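Questions I get asked a lot

I'm Luminița Avram and I run Jevar, a small self-storage place with a parcel shop at the front. I answer most of the emails myself, so I've put the usual questions in one spot.

How big a room do I need?
Smaller than you think, usually! People picture their whole flat spread out over the floor, but boxes stack and sofas stand on end. Send me a list of the big things and I'll suggest a size.

Can I get in whenever I like?
The gate code works from six in the morning until ten at night, every day. If you've got a very early van booked, ring me the day before and we'll sort something out.

Is my stuff insured?
Every room comes with cover up to £3,000. You can raise that to £4,000 for a small extra charge – just tell me before you move in, please, and not the week after.

What can't I store?
No food, plants, paint, petrol or gas bottles. Lawnmowers are fine once the tank has been drained. I do get asked about pianos, and yes, we've got a few (ground floor only, the lift is not up to it).

Do you sell boxes?
We do, along with tape, bubble wrap and those tall wardrobe cartons with a rail inside. Bring back any flat-packed boxes you haven't used and I'll refund them.

Do I have to sign up for a whole year?
Goodness, no. The minimum is two weeks, then you give me seven days' notice when you want to leave.

How should I pack small bits and pieces?
Keep like with like, and use trays or bins that won't tip over in the van. Shallow ones are great for things you'll want to find again quickly.
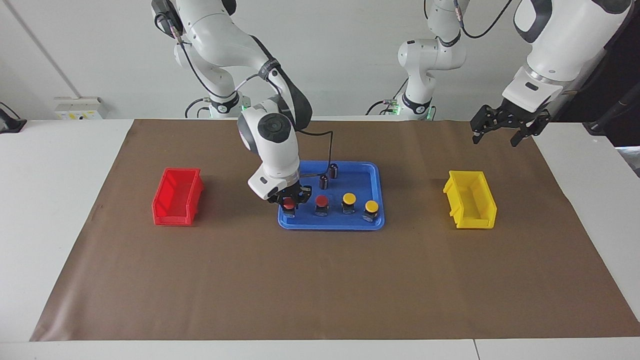
A blue tray in both of these.

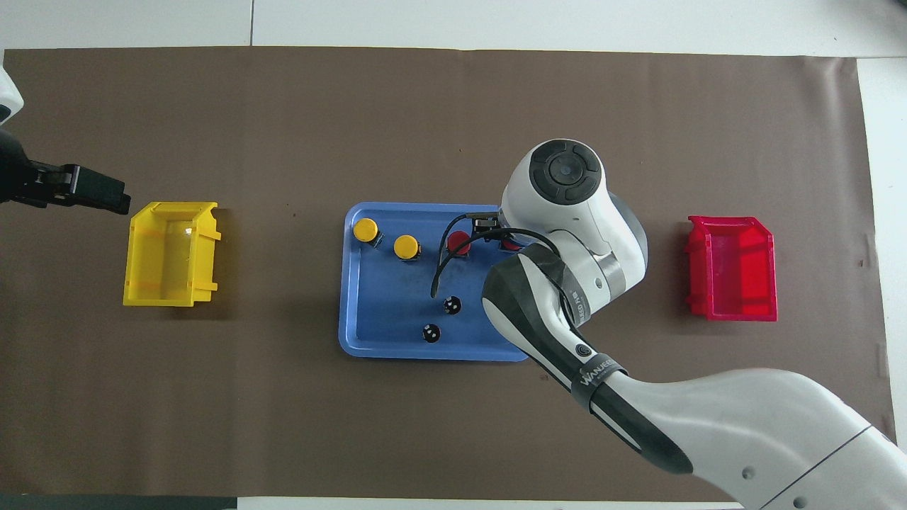
Can someone else collect for me?
Yes, but I need their name in writing from you first, and they'll need photo ID. An email is plenty. I won't hand over a key on the strength of a phone call, even if you sound lovely.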